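Sorting cell at our plant, what changed for the packers
14 replies

covholm_line5
I work at the Covholm site, in the kitting room. In May we started to train an arm for sorting small parts by color. Before, it was two people per shift at the sorting table. Now one person stays there, and the other went to incoming goods. The pay is the same, but the work is heavier. I want to ask how it went at other plants.

For the training we use simple cubes, so that mistakes cost nothing. My part is to set the pieces, start the run and write down the result. 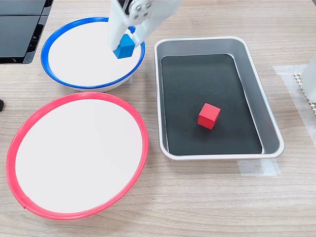 Blue cube at the blue-rimmed bowl, red one still on the tray.

The target is 400 picks per shift. Our best so far is 71, with me standing next to it the whole time.

Like (15)

mathebula_r
71 is nothing. A new person does this before the first coffee. I do not understand why they moved your colleague already.

jinov_nights
I don't agree with mathebula_r. At Jinov we also had a very slow beginning, and after five months it ran through the night alone. My wrists are much better since then. I would not go back to the sorting table.

mathebula_r
Good for your wrists. And how many people are on your night shift now?

jinov_nights
Three. It was five. Two moved to days, and they had asked for it before. I know it is not like this everywhere.

covholm_line5
For me the hard thing is the attention. When I sorted by hand I could talk with the person next to me. Now I watch, and I must be quick when it stops. I go home more tired, and my hands did almost nothing.

pack_and_go
Same here. Ask for rotation, two hours maximum at the cell. We got it in writing.

covholm_line5
Thank you, I will ask my shift lead about the two hours.

Show 7 more replies
Shares: 5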